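Workshop notebook, Zollstead bench
2023-03-02

Crumb test on the sandwich loaf, second flour. Same recipe as the last bake, only the flour changed from Kundis to Bauerfeind.

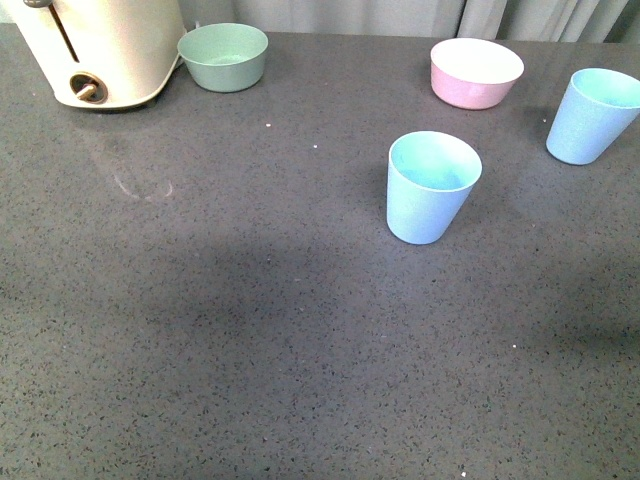

Dough weight before dividing was 632 g. After baking and a full cool on the rack the loaf came to 583 g, so the loss is a bit lower than I wanted. Crust pale on the sides, fine on top. I think the tin was too close to the back wall of the oven and the front side never caught up. Next bake goes on the middle shelf and gets turned halfway.

Mixing: Bauerfeind takes up water more slowly. At the usual hydration it looked dry for the first few minutes and I nearly added more. Left it alone and it came together. If you are following this sheet, wait before you correct it. The dough was still a little sticky at the shaping stage, but it held its seam.

First rise was slow. The room was cold and I had the door open for the Nerport delivery, so don't read too much into that. Second rise was normal. Poke test sprang back halfway when it went in.

Crumb is tighter than with Kundis, with one long tunnel under the top crust. I blame the shaping for that, I rolled it loosely at the start. Slices hold together well when cut thin. Flavor is mild, slightly sweet, a bit flat. Salt stays where it is for now, I want to change one thing at a time.

Toasting: the thin slices browned evenly and stayed crisp until they were cool. Thick slices went dark at the corners while the middle stayed soft. Kundis did better on the thick ones. Could be the tighter crumb, could be that the slices were not cut straight. Cut with the guide next time.

To do:
- repeat with Bauerfeind, 2 loaves, one tin and one free-form
- check the oven with the loose thermometer, front and back
- order more Kundis before the bag is down to 3000 g
- write the water temperature down this time, I forgot again

Starter fed and back in the fridge. Old label was coming off, so I wrote a new one with the March feeding days on it.

Last updated: after second tasting, notes on thick slices added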